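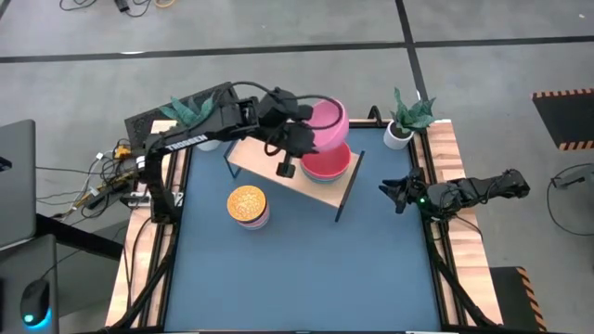

Vasylyna Yurchenko had been moving money for other people for ten years before she sent any of her own, and when the time came she found that her thumb would not press the button.

It was 400, to her uncle in Pidside, for the roof. She had helped build the app herself, on the second floor of a drafty building in Mokberg, with Matvii Marchuk humming beside her and old Digby Ashby coming round every hour to ask whether the bank had called. (The bank never called. The bank wrote letters, long ones, and Digby read them aloud in a voice he saved for the purpose.)

"You tested it," said Matvii. "You tested it 1,000 times."

"With pretend money," said Vasylyna.

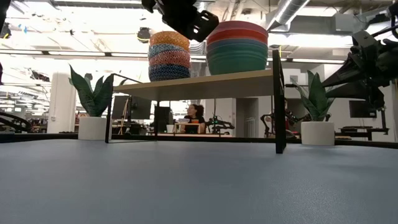
Two stacks of bowls on the little shelf.

So they went down to the kitchen and she made soup, which was what her mother had always done before anything important, and Matvii cut the bread much too thick and told her about the first transfer he ever made, in March, years back, when he mistyped one digit and paid a dentist in Murberg for work on somebody else's teeth. The dentist sent it back with a very kind note - he still had it somewhere, in a drawer, he thought.

She laughed until she had to put the spoon down. Then she took out her phone, quickly, before she could get to thinking again, and pressed.

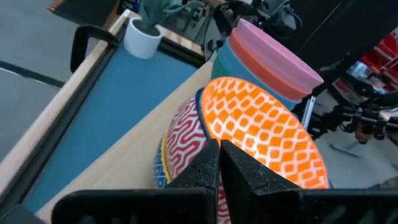
The Uncle

He called before the soup was gone. He wanted to know if the girl who made this thing was eating properly, and whether she might make the letters bigger.

"I'll ask her," said Vasylyna, and reached for the bread.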